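Trultitz Flat Panel Surfaces: Frequently Asked Questions

Last revised 30 August 2021

Which surfaces does this page apply to?

The answers apply to smooth, matte interior panels laid edge to edge with a narrow straight seam, as supplied in the Rornier range. They also apply to panels from other makers if the finish is matte and the joints are flush. High-gloss panels are covered on a separate page.

What is the standard panel size?

Long panels measure 2,258 mm and short panels measure 1,894 mm. Both can be trimmed at one end. Trimming along the long edge removes the factory edge and voids the surface warranty.

Two panels from the same order look like different colors. Is one of them faulty?

Usually not. A matte gray surface takes on the tone of whatever light reaches it, and a small difference in angle is enough to make one panel read warm and its neighbor read blue. Compare the panels under a single lamp, from directly in front, with daylight blocked. If the difference remains, check the batch number on the back of each panel. Panels from different batches should not be installed side by side.
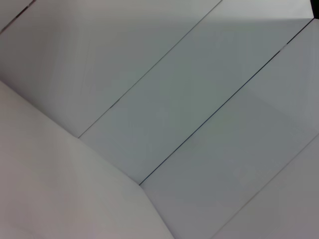

Adjoining gray panels with dark seams. The middle panel has a cooler, bluish tone.

I can see fine streaks on the surface. Are they scratches?

Run a fingertip across them with light pressure. Streaks that cannot be felt are either part of the finish or cleaner residue. Residue comes off with a damp microfiber cloth followed by a dry one. If the streaks can be felt, the surface has been abraded and cannot be polished back. Polishing a matte finish leaves a shiny patch.

How should the panels be cleaned?

Use lukewarm water and a few drops of dish soap. Wipe along the length of the panel in straight passes, rinse the cloth, and wipe again with clean water. Dry before moving to the next panel. Do not use scouring powder, melamine sponges, wax, or any spray sold as a shine restorer.

How do I clean the seams?

Fold a thin cloth over the edge of a plastic card and draw it along the seam once. For packed dust, use a soft brush first and vacuum up what comes loose. Metal tools will chip the edge. Do not pour or spray liquid directly into a seam.

Should the seams be filled?

No. The gap allows for seasonal movement. Filler will crack or push out, normally during the first heating season, and the remains are difficult to remove from a matte edge.

A seam looks darker than the others. What should I check?

Check for dirt, then for width. Slide a feeler gauge in at both ends and at the midpoint. An uneven reading means the panel has shifted on its clips. Loosen the end clip, reseat the panel, and retighten.

Can a single panel be replaced?

Yes. Order by batch number where possible. Part 123 is the replacement clip set and is sold separately. Old clips should not be reused.

How long is stock from an old batch kept?

Batches are held at the Gronville warehouse for 90 days after the last shipment. The February stock count may delay replies to batch inquiries.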